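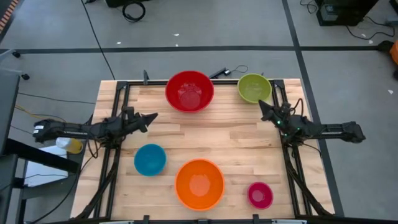 Last changed: 2024-08-15

Ticket: Nesting planner picks the wrong order when two bowls look the same size
Component: Briltley task planner, with notes on the Sivness perception node
Status: Solved, one follow-up open

What we saw

The nesting task on the two-arm table has five bowls: red, lime green, teal, orange and magenta. The planner gets a list from perception, sorts it by rim size, then gives each arm a queue of picks. Small goes into larger until there's one stack. It's a lovely little task and I've been looking forward to it for months, so of course the first batch fell over.

Out of 20 runs, 6 stopped with the same message:

plan rejected: target is child of source

The other 14 finished fine. All the bad ones stopped before either arm had moved, so no hardware was at risk and no bowl was dropped.

First guess (wrong)

I blamed the arm allocator. The left and right arms share the middle of the table, and the reservation code for that shared zone was rewritten in December. A deadlock there used to give odd messages too. I replayed the 6 failed plans with the right arm disabled, so that the left arm got everything it could reach. Same message each time. Allocator cleared, apologies to the allocator.

Second guess (half right)

Next I dumped the perception output for every run and laid the bowl lists side by side. Magenta always came out smallest. The red and the orange are the big ones, and those two kept swapping places. In some runs red was a hair larger, in others orange was. The swap by itself is harmless, as either order is a legal sort.

The trouble is that we ask for the list twice! The planner reads it once to build the nesting tree and again to assign grasps. If red and orange swap between the two reads, the tree says "red goes into orange" and the grasp step says "orange goes into red". The checker sees a loop and throws the plan out. Good checker.

Why the sizes wobble

Sivness fits an ellipse to each rim and turns it into a diameter using the table plane. Two things hurt us:

1. The red bowl sits close to the far edge, so its ellipse is flatter than the orange one's and the fit has less to work with.

2. Glossy interiors. The red bowl has a pale highlight at the bottom, and in a few of the debug overlays the segmenter had cut the highlight out of the mask. The fit was then run on a mask with a hole in it, and the hole's border was counted as rim points. I was thrilled to find this one, because it also explains a teal oddity from an older ticket that we closed as "can't reproduce".

What changed

– The planner now takes one snapshot of the bowl list at the start and passes it through every later step. No second read.
– Ties are handled on purpose. If two rims are closer than the fit error, the planner marks them as a tie and breaks it by bowl ID. Dull, repeatable, good.
– Sivness fills holes in a bowl mask before fitting and uses the outer contour only.
– The rejection message now prints both bowl names. "target is child of source" told me nothing I could use.

The snapshot fix is in the planner branch and the mask fix is in the perception branch. You need both. With only the snapshot fix, plans are accepted but the tie marker fires on pairs that aren't close at all.

Checking it

I ran 80 planning-only passes on recorded frames with both branches merged. No rejections. The red and orange pair was marked as a tie every time, which is what I hoped for. Then I went back to the 6 frames that failed first and ran them through the full Hashemi motion check, including the grasp approach for both wrists. All accepted – very happy with that!

To try it yourself:

Pull both branches and rebuild the messages package first, or the snapshot field will be missing and you'll get an empty tree with no warning. Turn on the debug overlay. Put the bowls down upright and empty, press plan, and read the tree in the log before you let the arms go. Any tie is printed on its own line near the top.

Still open

The tie rule by bowl ID ignores reach. With orange in the near half of the table and red in the far half, one choice can mean a longer carry than the other. I'd love to let the Arneo cost model choose between tied orders. It already scores carries, so this may only need 2 extra calls. I've opened it as a separate request and linked it to this one.

Also, if anyone still has frames from the closed teal ticket, please attach them here. I'd like to rerun them with the hole filling switched on and off.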